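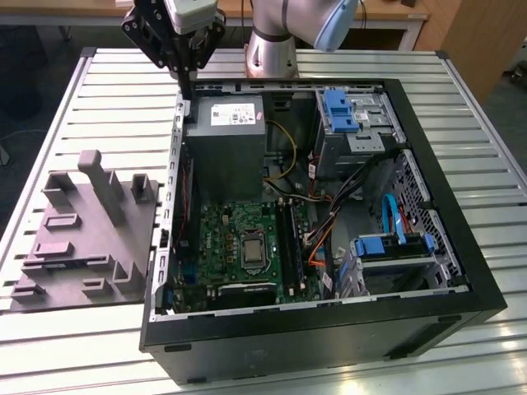 Sinder takes in office computers from councils, colleges and small firms, and holds an open day at its Munileck site once a year. The site is a former carpet warehouse behind the retail park, with free parking at the rear. We signed in at the front desk, were given a visitor sticker and a pair of safety glasses each, and joined the second tour of the morning. The teardown area comes first. The computers are opened lying on their side with the panel off, and with a desktop tower such as the black Dell you can see most of what matters at once: the big grey power supply in the corner, the green board below it, and the processor sitting in its socket with no cooler on top. The bench is slotted aluminium. The guide said small screws find their way into the grooves and are swept out at the end of each shift.

Sinder handles 700 machines in a normal month. Those that can be repaired go to the far end of the building, and the rest are stripped for parts. Power supplies are tested on a separate bench and either shelved or sent for metal. Memory goes into trays sorted by size. Hard drives are kept in a locked cage and wiped or shredded on site, and customers are sent a certificate. We were not allowed into the cage but could look through the mesh. The shredder was not running during our visit.

The tour then stopped for a talk on wiring, which was longer than I expected and more useful. Older office desktops are awkward because the leads from the power supply have to cross the case to reach the board and the drives. If they are put back carelessly they get in the way of the fan or stop the panel from closing. New starters spend their first week on this and little else. They are taught to look at how the leads run before unplugging anything, and to read the small print on the board, where the connectors are often labelled.

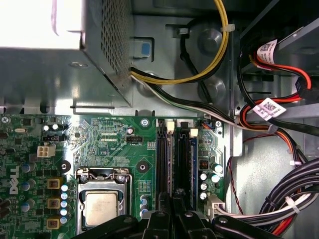 Scanlon asked whether it would be simpler to throw out the old power supplies and fit new ones throughout. The answer was that it depends on the make. Some manufacturers use their own shapes and plugs, so a standard replacement may not fit, and a tested original costs less. Scanlon also wanted to know how long a refurbished machine is expected to last, and was told that Sinder gives a year's guarantee on everything it sells but makes no promise after that.

From there we walked through to the repair section, where finished desktops are left running overnight before they are packed. There were boxes waiting to go to Vuvine, the shop in town that sells them to the public. Prices there start at £60 for a basic desktop without a screen, and £129 buys one with a screen, keyboard and mouse. Laptops cost more and sell quickly.

The tour took 52 minutes. Tea and biscuits were laid out in the canteen afterwards, and there was a table for handing in old equipment, with a form to fill in for anything containing a drive. I left a printer and two keyboards. The printer was accepted but they did not want the ink cartridges.

The floor is level throughout and there is a ramp at the main entrance. It is noisy in places and the repair section is warm, so leave your coat in the car. Children under eight are not admitted to the teardown area. Next year's open day will be in June, and places can be booked at the front desk or through Vuvine.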